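## Reading Circle Notes: *The Lamp at Ledesma*

June 16, 2024

The Ostton Library Society's reading circle has completed its spring selection, *The Lamp at Ledesma* by Nélida Ulloa, in the English translation by Ylva Brekke. Members who have not yet finished the novel should be aware that the notes below discuss events from all three parts, including the final chapter.

The book opens with a letter that its heroine, Greta, has decided not to send. She addresses it to the owner of the estate where she has worked as a private secretary for six years, and in it she lists every sentence he has dictated to her that she believed to be untrue. The reader is given only the first page. The rest of the letter returns in fragments throughout the novel, usually at moments when Greta is being asked to write something else.

Ulloa sets the story in the river town of Ledesma during a long drought. Very little happens in the first 200 pages that could be called plot. Greta takes dictation, copies accounts, walks to the ferry landing and back, and dines with a family that speaks about her in her presence. Several members found this section slow. Others considered it the strongest part of the book and pointed to the chapter in which the owner's wife asks Greta to read aloud from a romance, then corrects her pronunciation of words the wife plainly does not know.

The second part changes both pace and narrator. The owner, who until now has been seen only from across a desk, takes over the account, and it becomes clear that he has been reading Greta's private papers for some time. His version of the ferry episode differs from hers in small matters, such as who carried the lamp, and in one large one. The circle was divided on whether Ulloa intends the reader to choose between the two. The text offers some support for either view, and the author's afterword declines to settle the question.

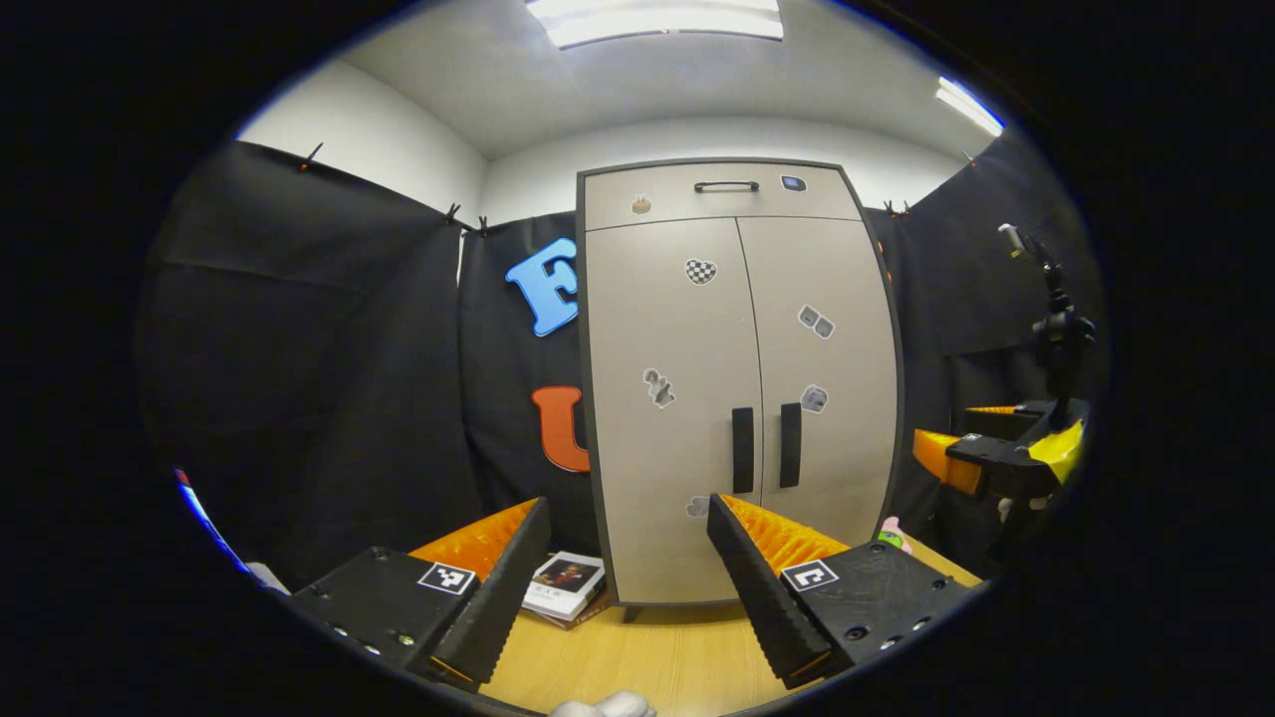

Discussion then turned to the matter of power, which most reviews of the novel have treated as its main subject. Greta is employed, housed and watched, yet every word that leaves the estate passes through her hand. In Part Three she begins to alter the letters. The changes are slight at first: a softened refusal, a date moved from March to a later month, a closing line made warmer than the one dictated. By the time the owner notices, his neighbors are fond of a man who does not exist, and he finds that he would prefer to go on being him.

Ms. Brekke's translation received general approval. Ulloa's original makes use of formal and informal address to mark each shift between the two main characters, a device that English cannot easily reproduce. The translator has relied instead on titles, on silence, and in a few places on changes in sentence length. One member who has read the book in Spanish felt that the final conversation loses some of its coldness as a result. The translator's note, found on page 454, is brief and worth reading before the novel itself.

The edition used by the circle is the paperback from Vitutus. Six copies are held at the main desk and may be borrowed for the usual loan period. The large-print edition runs to two volumes, which must be requested together under catalog number 2475. Members returning copies are asked to remove notes and page markers.

The next selection will be Ulloa's earlier collection of stories, *Salt for the Visitors*. Members are invited to read the title story and "The Second Tenant" in advance of the first meeting. Suggestions for the winter program may be left in writing at the main desk, with the author, title and name of the translator where there is one.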